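Trunel review: three months of exhibits, footnotes and one very long rejoinder
Posted 2023-10-19 in Practice Tools

I do damages work. Lost profits mostly, the odd shareholder valuation, and every couple of years a telecoms pricing dispute that eats my whole winter. There are four of us in the Ikville office, and until this summer our exhibit management system was a shared spreadsheet with so many colours in it that new hires asked for a legend (there was a legend, it was on a hidden tab).

So when our trial of Trunel came up I said yes mostly out of exhaustion. I've now taken one arbitration through to filing with it, plus the front half of a second, and I've got opinions!

What it does, for anyone who hasn't sat through the demo: you load your source documents, you write your report in your usual word processor, and Trunel sits in a side panel keeping track of which footnote points to which exhibit. Move a paragraph and the numbers follow. Swap a draft witness statement for the signed one and it tells you every place you quoted the old version. It also builds the index at the end and spits out a hyperlinked bundle for the tribunal.

The footnote tracking is the reason to buy it. My September report had 400 footnotes, and counsel decided late in the piece that section four should really be section two. In the old days that was a lost weekend and a fight. This time I dragged the section, went for a coffee, came back and checked a sample against the paper copy. All fine. I then checked the rest anyway because I'm like that, and found one problem, a footnote where I'd typed the exhibit number by hand in the middle of a sentence. My own fault, and fair enough.

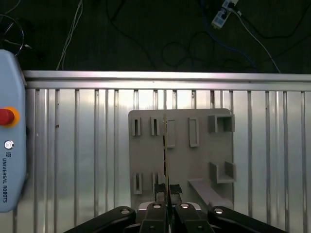
The version comparison is nearly as good. You get both versions side by side with the changed passages marked, and a little list of where your report leans on them. I had a respondent's expert reissue a pricing schedule with two cells changed and no cover note, and Trunel caught it on upload. I would've caught it too, eventually, probably on the plane to the hearing.

Now for the spreadsheets, where I'm less cheerful. If you do quantum you live in workbooks, and Trunel treats a workbook as a lump. You can cite the file. You can cite a tab, if you're patient. You can't cite a range of cells and have it warn you when the values move, and that's precisely the thing I lie awake over. Ludmila Zeman, who runs the modelling side here, gave up on it in the first week and went back to printing key tabs to PDF and loading those. It works, but you end up with two copies of everything and somebody has to remember which is the live one. Usually Ludmila.

Speed is okay on a decent machine and awful on an old one. My laptop is new and copes. The desktops in our back office took ages to index the first bundle, long enough that I thought the thing had crashed and restarted it, which sent it back to the beginning. Don't do that. The progress bar stops moving at two thirds and stays there, and you just have to trust it. 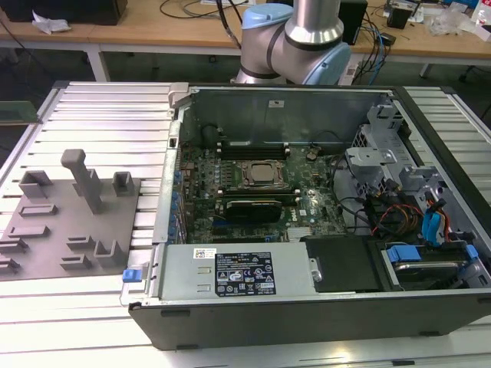

Dell desktop tower on its side with the panel off.

Support is by email, in business hours, and I've used it more than I'd like to admit. Štefánia Machala answered most of my tickets and she was terrific. She understood what a procedural order was without me explaining, which puts her well ahead of the people at our last vendor. My longest wait was 17 hours, over a night, and the answer was a proper one with steps I could follow. The help pages are another story. Half of them describe a menu that's been moved, and searching for "confidential" gives you a page on account passwords.

That brings me to confidentiality tiers. In most of my cases some exhibits can be seen by outside counsel and experts only, and the public version of the report has to be redacted to match. Trunel lets you tag an exhibit as restricted, and it'll black out the footnote for you. It won't touch the sentence above the footnote, where you've just quoted the restricted number in full. You've got to mark that yourself. I don't think software should be guessing at redactions, so I'm all right with it, but the box you tick is labelled "Redact all references" and I reckon that label is going to get somebody in real trouble one day. Please change it.

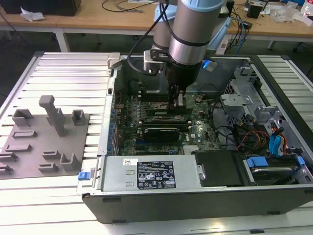

I should say something about the competition. We had Godico for a year, back when there were only two of us. It's prettier, the timeline view is lovely, and the solicitors liked it because it prints nicely. It's built for lawyers, though, and it wants everything to be an event with a date. A discount rate isn't an event. I spent a lot of that year inventing dates for things that didn't have them. Prado I only saw on a borrowed login at a co-expert's firm. It's big, it handles spreadsheets better than either of the others, and it's priced for firms with their own IT department. If I had 14 people on a matter I'd look at it seriously.

Trunel charges per matter and not per seat, and for a small practice that's a big plus. I can let a junior in for an afternoon without doing sums. The catch is that closed matters go read-only after 11 months, and you pay a small fee to wake them up again. Annulment proceedings and remitted awards do come back from the dead, so export your bundle at close and keep it somewhere sensible. The export is plain folders and PDFs with the links intact, and it opened without a hitch on a computer that's never had Trunel on it.

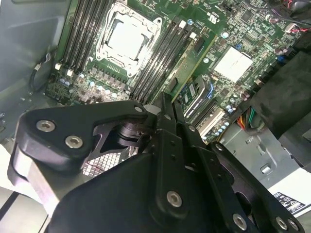 Gripper fingers up near the memory slots.

A few odds and ends. The dark theme makes the tracked changes almost unreadable. Keyboard shortcuts clash with the ones in my word processor and can't be remapped. It copes with French exhibits beautifully, accents and all, and lets you pin a translation beside the original, so the pair travel together in the index. I use that constantly. Joint expert statements are clunky, as both sides need an account, and the other side's expert will never, ever make an account.

Would I renew? I already have, for the second matter. If your work is mainly written opinion with a heavy stack of documents behind it, get the trial and load a real case into it, an ugly one. If it's all modelling, wait and see whether they sort out the cell references. Štefánia tells me it's on the list, and she didn't say where on the list.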